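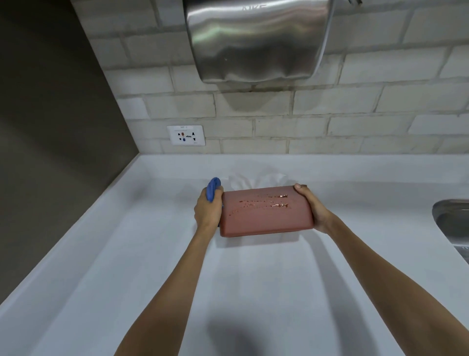

Counter wipe task, tissue box held in both hands, cloth in the left.

July 3, 2019. Notebook, Piltard bench, entry by Kevser T.

Today I worked on the hand demonstrations for the washroom counter task. The robot must learn to lift the tissue box, clean it, and put it back in its place. We show it with our own hands first, and after that Cormac will do the same task by remote control, so that we can compare the two kinds of data.

I recorded 16 demonstrations. Four of them I will not use. In two I forgot to begin from the rest position, and in the other two I stopped in the middle to think, and such a pause is very bad for learning. The policy from March copied all our pauses, and it stood above the counter like a person who lost his keys.

The difficult point is the left hand. It has to keep the cloth and the box at the same time. For me this is natural, I do not even notice that I do it. But when I look at the hand tracking afterwards, the fingers are half hidden in the cloth and the fingertip estimate jumps. The right hand is much cleaner, the thumb stays on the top edge and the tracker is happy with it. I tried to hold the cloth lower in the palm, and the jumps became smaller, but then I wipe worse.

Other things I noticed:
– The tissue moves with every small motion of the box. The segmentation sometimes takes it as part of the wall, both are pale.
– My forearms make a shadow on the counter. In the old Judine data we had no shadow like this, so mixing the two sets needs care.
– I lift the box only a little. Aleksi asked for a higher lift, for the gripper clearance in remote control. I did the last four higher, they are marked in the log. 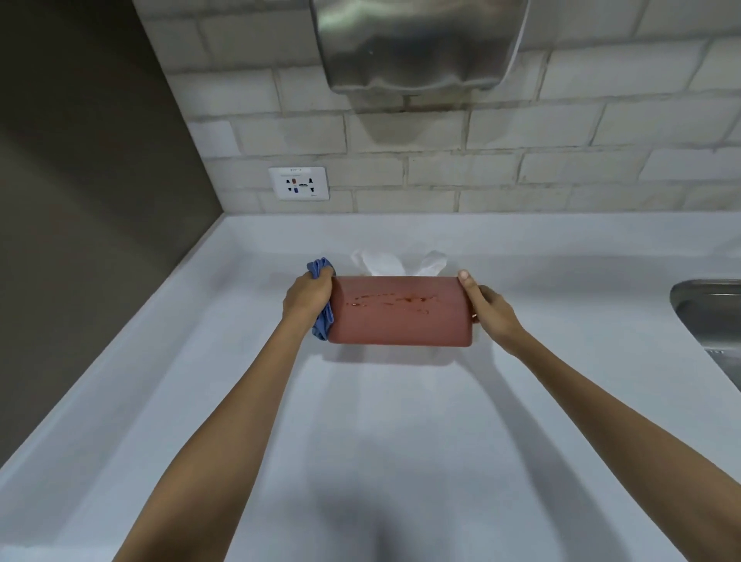 Cormac Ó Súilleabháin wrote under my draft that he would not hold the cloth and the box in one hand at all when he drives the arms. With the remote handles he feels no force in the left gripper, so he cannot know if he is squeezing the cloth or the box. He prefers to put the cloth down, lift, and then take it again. It costs him more time per run, but he drops less.

I understand him, but then we have two different tasks and the comparison is not fair. My proposal is that I record a second set in his way, with the cloth laid down first, and we keep both sets under separate names. The total in the Drernmont folder is now 127 demonstrations, without the rejected ones.

To do: fix the clock difference between head camera and wrist trackers – it was bigger after lunch than before. Ask Aleksi what lift height he wants, in centimeters please. Charge the left tracker.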